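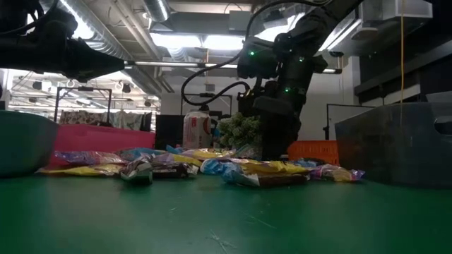
The sorting table at Barumstead, with both arms over the wrapped candy.

February 29, 2024

In June the packing department at Lostutbridge will transfer its mixed-candy sorting to the two-arm stations now under trial at Barumstead. I have supervised that department for several years, and I wish to set down what the transfer will mean for the staff.

The department employs 29 people. No position will be eliminated. Each employee will complete 28 hours of paid instruction covering station setup, safe stopping procedures and the correction of sorting errors. Those who prefer to remain in hand packing may apply for the gift box line at Bustden, where the rate of pay is the same.
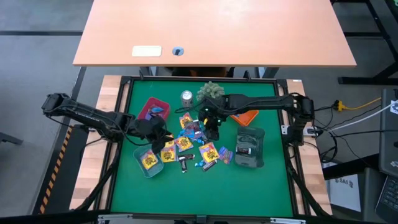 The nature of the work will change considerably. A sorter at present stands for most of a shift and repeats one motion. A station attendant will watch over the arms, refill the table and decide where a doubtful packet belongs. Tipene Nepia, our senior sorter, has asked that attendants rotate every two hours, as watching can be as tiring as lifting. I support his request and have forwarded it to the Pearce office.

Questions about shift premiums remain open.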